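Washing Delicate Items at Home
Guidance for residents of Mondport Apartments

Residents may wash delicate items by hand in their own bathrooms. Read the care label first, and set aside anything marked "dry clean only."

Fill a basin or clean tub with cool water and add one capful of mild detergent. Let the items soak for 12 minutes, then press the water through the fabric gently. Do not wring. 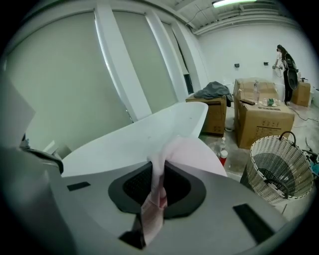
May different colors be soaked together?
Wash light and dark items separately, and test new garments on an inside seam.

Drain the water and rinse until no suds remain. Roll each item in a dry towel, press firmly, and lay it flat away from direct heat.

Do not leave washing in the hallways. 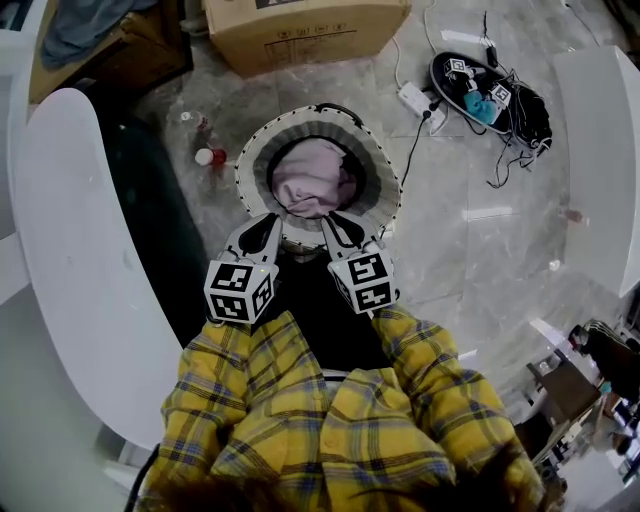 Shared dryers are available until 19:00 from June onward. Select the low setting for cotton only. To report a fault, contact Corina Hollenstein in Office 231.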